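Minutes of the Meeting of the Skernbridge Community Lending Library of Household Goods, held in the upper room of the Wilia Hall on 8th May

**Present:** Doina Mladenović (Chair), Mitiku Bogale (Secretary), Ok-hee Yook, Kohei Matsuda

**Apologies:** Milovan Georgiou

The meeting opened at the usual time, the Chair noting that the members present formed a quorum under the rules.

## 1. Minutes of the previous meeting

The minutes of the previous meeting were taken as read. Ms Yook asked that item 4 be amended to show that the decision on late returns applied to adult borrowers only, and that junior borrowers should continue to receive a reminder letter in the first instance. The amendment was agreed and the minutes were signed by the Chair.

## 2. Matters arising

**Side door.** The Secretary reported that the lock had been replaced. The old keys no longer fit and should be handed in at the desk. Mr Matsuda still holds a key to the inner cupboard and will keep it.

**Sewing machines.** The second machine remains away for repair at Munshi. A written estimate has been received and was circulated at the table. Members thought the price fair but wished to know whether it included a new foot pedal, the estimate being silent on the point. The Secretary will enquire.

**Parking.** The reply from the parish office was noted. The bay in front of the hall may be used for loading but cars may not be left there during evening classes. The Chair asked that this be made plain to borrowers collecting larger items such as the carpet cleaner and the folding tables.

## 3. Report on lending

Ms Yook presented her report on lending since the winter. Demand for garden tools had risen as expected with the better weather, and the hedge trimmers had a waiting list for the first time. Party goods continued to be well used. Decorating equipment had been quieter than last spring, and she suggested that the wallpaper table and steamer might be moved to the rear shelves to make room at the front.

Mr Matsuda asked whether the waiting list for the trimmers was a matter of too few trimmers or of slow returns. Ms Yook replied that it was largely the latter. Several borrowers had kept a trimmer for the full loan period although the work could hardly have taken more than a day. It was suggested that the loan period for powered garden tools be shortened during the growing season.

After discussion it was **agreed** that powered garden tools be lent for six days at a time from the beginning of next month, with renewal allowed only where no other borrower is waiting. The change will be reviewed at the November meeting.

## 4. Kitchen and cookery goods

The Chair introduced this item, which had been held over from the last meeting for want of time. The kitchen section had grown largely by gift and had never been properly sorted. Borrowers found it hard to know what was available, and several entries in the catalogue were so brief as to be of little use. "Pan, medium" was given as an instance.

Ms Yook proposed that each entry should state the size across the top, whether a lid is supplied, and the kinds of hob for which the item is suitable. Where the last is not known, the entry should say so plainly. She had tried the method on a small group of entries and had found it slow but workable.
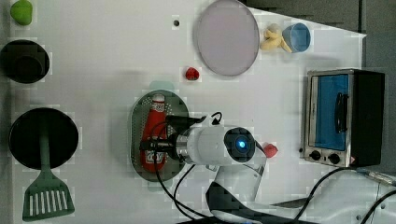 Mr Matsuda supported the proposal but was concerned about the labour involved. He asked whether the work might be done shelf by shelf, with the old entries left standing until replaced, so that lending need not stop. The Chair considered this sensible. The Secretary observed that the printed catalogue would in that case be out of step with the card index for some months, and it was accepted that no new printed catalogue should be issued until the work is finished.

There followed a longer discussion on the condition of non-stick ware. Ms Yook held that any pan with a scratched or lifting surface should be withdrawn. Mr Matsuda took the view that light marks were to be expected in goods that are lent often, and that a strict rule would empty the shelf. The Chair asked that the rule be worded so that the person at the desk could apply it without argument. The following wording was **agreed**:

> Non-stick pans shall be checked on return. A pan whose coating is flaking, lifting or worn through to the metal shall be withdrawn and shall not be lent again. Surface marks that have not broken the coating shall be noted on the card.

It was further **agreed** that:

- utensils be lent as single items and no longer in mixed bundles
- preserving pans and jam funnels continue to be lent together
- knives be lent to adult borrowers only and carried in a closed box
- electrical kitchen goods not be put on the shelf until they have been tested and labelled

The Secretary asked that it be recorded that he had received two written complaints about items returned unwashed. The borrowers concerned had been spoken to. Members were content with the action taken and did not wish to bring in a cleaning charge at present, although Mr Matsuda thought the matter would come back.

## 5. Proposal for a second collection point

A letter from Mr Georgiou was read in his absence. He proposed a second collection point at Tenel, to be open one evening a week, for borrowers at the far end of the valley who have no car and for whom the last bus leaves before the desk closes. The reading room there could be had without charge during the summer.

Members were in favour of the aim. Questions were raised on the following points:

1. How goods would be carried between the two sites, and by whom.
2. Whether the insurance covers goods stored overnight away from the hall.
3. Whether one person could safely run the desk alone in the evening.

On the first point, Mr Matsuda offered the use of his van until the autumn, for smaller goods only. On the second, the Secretary believed that the present policy names the hall as the sole place of storage but had not brought the document with him. The Chair was firm on the third point – she would not support an arrangement under which one person had charge of the desk and the deposits alone after dark.

It was **agreed** in principle to hold a trial over the summer, subject to a satisfactory answer from the insurers and to two people being found for each evening. Mr Georgiou is to be thanked for his letter and asked to draw up a rota.

## 6. Deposits and charges

The Secretary reported that deposits were being taken unevenly. Some borrowers had been asked for a deposit on each item and others for a single sum. The rules allow either, and this had led to complaint.

Ms Yook favoured a single sum held for the length of membership, as being simpler at the desk. The Chair was concerned that this would weigh on new members with little to spare. After some discussion the meeting was evenly divided and the Chair declined to use her casting vote on a matter of this kind. The item was **deferred**, the Secretary to set out both schemes on paper with worked costs.

No change was made to the yearly membership fee.

## 7. Storage and shelving

Mr Matsuda reported that the lower shelves along the north wall were damp at the back. He had moved the camping goods, and two of the groundsheets had been hung to air. He was of the opinion that the trouble came from the gutter outside and would return until it was cleared. The hall managers have been informed and have promised to look at it. The Chair asked that the matter be put to them in writing.

Additional shelving was discussed. It was noted that boxed games now stand on the floor, contrary to the fire officer's advice that the passage be kept clear. **Agreed** that the games be moved to the landing cupboard at once and that prices be obtained for one further bay of shelving.

## 8. Any other business

Ms Yook asked whether the desk could be supplied with a better lamp. Agreed.

The Secretary had been approached by the primary school about the loan of trestle tables for its summer fair. The dates do not clash with any booking. Agreed, the usual deposit to be waived and the tables to be counted out and in by Mr Matsuda.

## Actions

| Action | By |
|---|---|
| Ask Munshi whether the estimate covers a new foot pedal | M. Bogale |
| Notice to borrowers on loading bay and new loan period | O. Yook |
| Begin new catalogue entries for the kitchen shelves | O. Yook |
| Consult insurers on storage at Tenel | M. Bogale |
| Draw up rota for summer trial | M. Georgiou |
| Paper on deposit schemes | M. Bogale |
| Write to hall managers on the gutter | D. Mladenović |
| Move games and obtain shelving prices | K. Matsuda |

There being no further business, the Chair closed the meeting. The date of the next meeting will be circulated by the Secretary once the hall bookings are confirmed.

Signed as a correct record: ........................................ (Chair)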